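Working Rules for Shared Tabletops in Two-Arm Manipulation: Practice at Three Sites
Gerardo Agbayani, Banham Laboratory

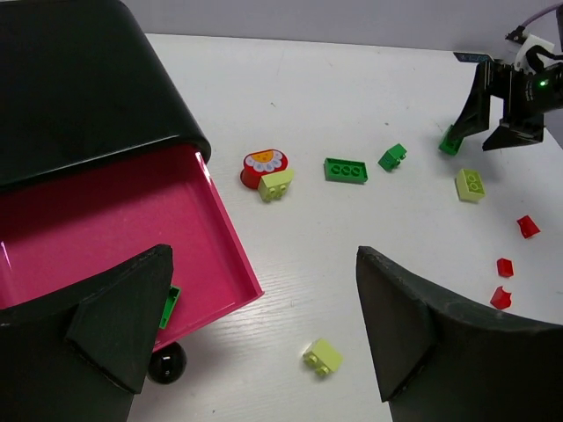

Figure 2. Sorting task, seen from a wrist camera. Toy bricks are spread on the table beside an open drawer, with the second gripper at a green brick.

4. RULES FOR THE WORK AREA

4.1 Layout before a run

The rules in this section were drawn up at Banham and then tried at Plarkus and Wustside. They cover the table, the objects on it and the person running the session. They do not replace the risk assessment that each site must hold for its arms.

Objects are placed by hand with both arms parked. We let them fall as they will: in Figure 2 a green brick lies flat with its studs up, while others rest on their sides. Operators at Wustside at first set every brick upright, and their runs had to be kept apart from the rest. The rule now reads that no object is to be straightened once placed, unless it is out of reach of both arms.

Containers need more care. A drawer that is open at the start, like the pink one in the figure, takes up table space that the arms would otherwise cross. It must be entered in the log as open, and the planner's keep-out zone must be drawn for the drawer in that position. Two of the stoppages at Plarkus came from a zone drawn for a closed drawer.

Cables are checked by moving each arm by hand through its full reach. No cable may lie on the table or pass between the grippers at any point of that movement.

4.2 Sharing the space

Only one gripper may be in contact with an object at a time, except in tasks that call for a handover. The arm in contact has right of way and the other holds clear of it. Bautista, the scheduling program used at all the sites, enforces this by giving the table to one arm at a time. It can be switched off for handovers – the operator must then keep a hand on the stop button.

4.3 Records

The log covers 1354 runs, of which 12 were stopped by the operator. Each stopped run is kept with its video and a short note written before the table is cleared. Notes written later in the day tended to leave out where the objects lay, and we no longer accept them.

Wrist video is stored whole. Trimming the start of a run saves little space and removes the only view of the layout as the operator left it. Where a label or serial number can be read in the video, the site decides whether to mask it before the files are shared – Plarkus does, Wustside does not.

Finger pads are inspected at the start of each session. Scuffing alone is not a reason to change them, but a split or a loose edge is, and the change is entered in the log against the next run.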